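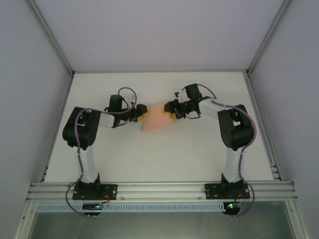 Cloth bench, December: pink swatch, hang and fold

Search notebook Go

Continuing with the small pink piece. Carla Sfeir wants wrinkle recovery and fold retention for the Jardine order before the samples go back, and the pink is the only color in that order we have not written up.

Weight: 190 g/m2 by the cut-disc method, mean of 3 discs. Label on the bag says Balex, lot not given. Asked Imad Sabbagh, who thinks it is the same mill as the earlier gray but would not sign for it.

Hang. Held by the left and right edges with the bottom free. The lower edge droops and the outline goes to a rough trapezoid, so width measured along the top is not width measured at the bottom. Record both. Last month's sheet has a single width column and I cannot tell from it which edge Fares measured. Slight wrinkling still present while held. I have not tried to pull it out, as more tension would change the droop figure.

Hold for 60 seconds, then lower onto the white top. Bottom edge touches first and tends to tuck under if the descent is quick. Slow descent, and drag the piece a little toward the back wall as it comes down. Redo any lay-down where the tuck is wider than a finger.

Fold. Left edge to right edge, then bottom to top. Flat weight on the fold for 60 seconds, weight off, wait the same again, read the angle.

Readings, first fold: 71, 68, 74 degrees.
Second fold: 52, 55, 41 degrees.

The 41 is suspect. Corner was off by several millimeters before the weight went on and the crease ran diagonal. Left in the table with a mark against it. Amra Perić can decide whether it stays in the mean.

We use this cream notebook convention for marks: single star is operator error, double star is sample fault. The 41 is a single star.

Lint. More than the gray gave. Wiped the top between folds with a dry cloth, then went over it once with the roller. Worth checking whether the cut edge is shedding. If so, overlock the next set before testing and note it, as stitching will stiffen the edge and the droop will not compare.

Rub cycles: Pindadgate method calls for 3000. Not started. The head needs a new felt and the spare in the drawer is the wrong diameter. Randa Kassab has the order form.

To do
- split the width column into top and bottom on the blank sheet
- repeat second fold, three more readings
- ask Fares which edge the gray was measured on
- felt for the rub head
- cut one more pink piece, selvage side marked in pencil

Pink goes back in its bag flat, unfolded, on the upper shelf. Felix samples stay on the lower one.

This site uses cookies to keep you signed in. Accept / Manage settings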